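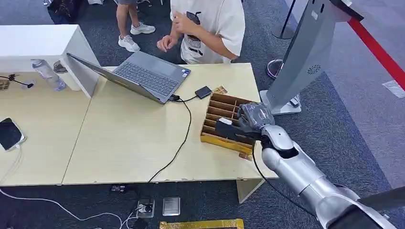 Most of the stoppages came down to the wrist cable, according to Ľubica Polák, and the hand itself was blamed for far too long. Her remark opens the service note that Jestia has sent to sites using its Trarnus handling cell, and it sums up the change made to the maintenance routine this summer.

The Trarnus cell picks flat parts from divided card boxes and returns them to a chosen slot. It uses a single arm with a fingered hand, a laptop for set-up and a table at a fixed height. The cable for the hand follows the underside of the arm from the wrist towards the elbow. On the first cells delivered it was held too tightly at the wrist end, and the strain showed up as short losses of signal when the arm reached across its own base. The controller logged these as grip faults. Sites responded by changing fingertips, which did nothing for the fault and meant the hand had to be calibrated again each time.

The revised note, dated 30 Aug 2024, puts the cable check first. With the arm powered and the hand open, the operator moves the wrist slowly from one end of its travel to the other and watches the signal trace on the laptop. A gap in the trace at the same wrist angle on two passes means the cable must be refitted with more slack. If the trace is clean, the operator moves on to the fingers.

Finger calibration has been shortened. The old routine closed each finger against a gauge block 21 times. The new one asks for 8 closures and rejects the set if the readings drift. Jestia says the longer routine warmed the finger drives enough to shift the later readings, so the extra closures made the result worse. A full calibration should now be done after any change of fingertip and otherwise every 200 hours of running.

The box position is taught last. The hand is lowered over the first slot, closed lightly on a part and raised by a small amount, and the position is stored. The same is done at the last slot, and the software works out the rows between them. Card boxes vary more than moulded trays, and a divider that leans will pull the part to one side as it is lifted. The note recommends teaching the positions again whenever a new batch of boxes is opened. Boxes with torn or softened dividers should be taken out of use.

Two settings have also changed. Closing speed near the divider is reduced to 64 per cent of the earlier value, and the grip threshold is now stored separately for each box type. Sites that have tuned their own threshold should write it down before loading the new file, which overwrites it without a prompt. Jestia intends to add a warning in the December release.

Rusnák, which runs several of the cells at its Arnitton works, has used the revised order of checks since the draft was circulated. Its maintenance team reports fewer fingertip changes but has asked for a better clip at the elbow, where the cable can work its way out of the guide after repeated full reaches. A replacement clip is being tested. Until it is released, the note advises checking the elbow by hand at the start of each shift, with the arm switched off and the laptop disconnected from the controller.

The note and the settings file are supplied together. Cells running the older controller software need to be updated before the file will load, and the stored box positions do not carry over.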